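Search this site

Robotics club notebook - April, cleaning-up task

Long afternoon, but a good one, and I want to get it all down before I head off home. The Uscombe challenge sheet has a wiping round in it this year, worth 300 points if the whole run is done inside 5 minutes, so the students voted to put everything else aside and work on that. Larasati Pattinasarany had the group on the sponge grip first, and they spent ages (happily, I should say) arguing over how hard to squeeze. My own feeling is that we're still a bit firm, but I've promised to let them find their own favourite setting.

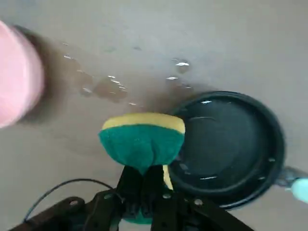
Sponge in the gripper, water on the grey surface, black lid alongside.

We logged nearly 6 runs under the Dondier settings. The approach angle still bothers me - I'd like the wrist a touch lower, and Larasati thinks the wait before the first stroke could be halved. Both worth trying, one at a time please, and write down which one you changed! The last lot of notes had me scratching my head over my cup of tea.

We use cookies to remember your preferences. Accept | Manage

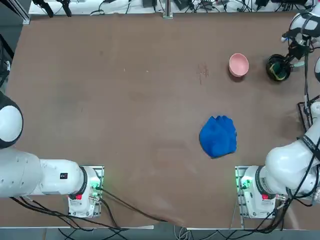
Senan Fahy

Pink bowl and blue cloth on the table, both arms powered with their green lights showing. I'd love to see the cloth folded neatly by the end of term, though the bowl comes first on the sheet. Next session: copy the Dondier values across to the second laptop, and ask Curov about spare fingers.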